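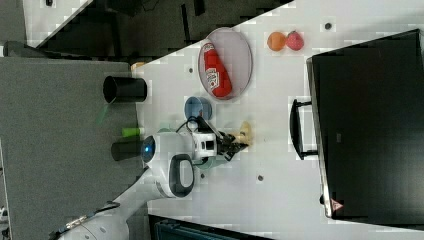
The White Table Gallery
Posted Sep 29, 2020

I have been hearing for years that a white table makes everything on it look better. The magazines say so, and the showroom in Skamley says so on a sign by the door. I remain unconvinced. A white top makes everything on it look like it is waiting to be put away, and that goes double for the ketchup.

This gallery is part of my ongoing argument with the everyday table. Earlier pages covered counters, tray tables and the folding kind. This one is about cups, plates and the stuff that lands between meals. Comments are open again after the mess last December, and I will read all of them, but please keep it to tables.

Ketchup on the plate
A ketchup bottle lying down on an oval plate. I have seen people argue that a bottle belongs upright, on its cap, in the door of the refrigerator or on a special little caddy. I own the caddy. It cost more than the ketchup and it wobbles. Putting the bottle on a plate at least keeps the ring off the table, though then you have a plate you can't use for food.

The oval plate in general
Sold to us as a serving piece. In my house an oval plate is a thing that doesn't fit the dish rack and doesn't stack with the round ones. The pale lavender-gray kind is supposed to be "neutral." I would like to know neutral compared to what. It does look fine with red on it, I will give it that much.

Black cups
Every catalog has them now. The claim is that black hides coffee stains, and I suppose it does, in the sense that you no longer know whether the cup is clean. Look down into one from above and it is just dark. I keep going back to plain white mugs for this reason alone, and I have the stains to prove it.

Two sizes of nearly the same cup
My pet complaint. A large one and a slightly smaller one, both black, and you always grab the wrong one. The Zuvden set I bought did this in three sizes and the middle size was no use for anything. Too big for espresso, too small for tea. It holds rubber bands at the moment.

One blue cup
The blue one is always somebody's favorite. I don't trust matched sets, so an odd cup is welcome on any table I have to sit at. My only question about a see-through sort of rim is how it looks after a year of dishwasher. Reports from readers are mixed and one of them was clearly trying to sell me something.

An orange and a strawberry
Decorators love to put out fruit. A bowl of lemons, usually, and usually 100 percent for show. Two pieces side by side with no bowl makes more sense to me. I still would not call it a centerpiece. An orange can sit out for days and a strawberry can't, so as a pair they don't plan very well together.

The small green thing
Every table has one. A cap, a stub, a piece of something else. Mine live in a drawer until I throw the drawer's contents out, and then within the week I find the marker that needed it. Lime green seems to be the usual color for these and I have no theory.

The pattern in the tabletop
White tops come plain or with a faint gray mottling, and the mottled kind is sold at a premium in some places. The salesperson at Staminau told me it "hides daily life." What it hides is crumbs, and I prefer to know about crumbs. On a plain white top you see them and wipe. On a mottled one you find them with your elbow.

White over gray carpet
I was ready to hate this pairing and I don't, quite. Gray carpet is at least modest about itself. My objection is to carpet under any table where people eat, and ketchup is the whole of my case. The rug people will tell you about treatments. I had the treatment, and I also have a pink patch the size of a saucer.

What the showroom does
For comparison, the Skamley showroom sets its white table with four chargers, four napkins in rings, a vase and nothing anybody would use. The tag on that table read 920, chairs not included. I asked where the ketchup went and was pointed to a sideboard, also not included.

What the noodle place does
Lưu, on the other hand, has had the same tables for as long as I have been going. Chopsticks, spoons, sauces, napkins, all of it left out all day in a plastic tray. No design writer will ever cover it. You sit down and you can reach everything, and the wiping takes one pass of a cloth.

Notes for the doubters of my doubts
A reader wrote to say that I dislike white tables only because I have never owned a good one. Possible. I have owned two. The first yellowed near the window and the second chipped at a corner, and I sold that one for less than the delivery had cost me. If the third is any better I will say so on this page.

Somebody else asked for a list of everything I think should be allowed to stay out on a table overnight. Salt, fruit with a peel, and one cup if it is empty. I go back and forth on ketchup.

Gallery views so far: 171
Next page: lazy Susans, and whether they were ever a good idea
Back to all tables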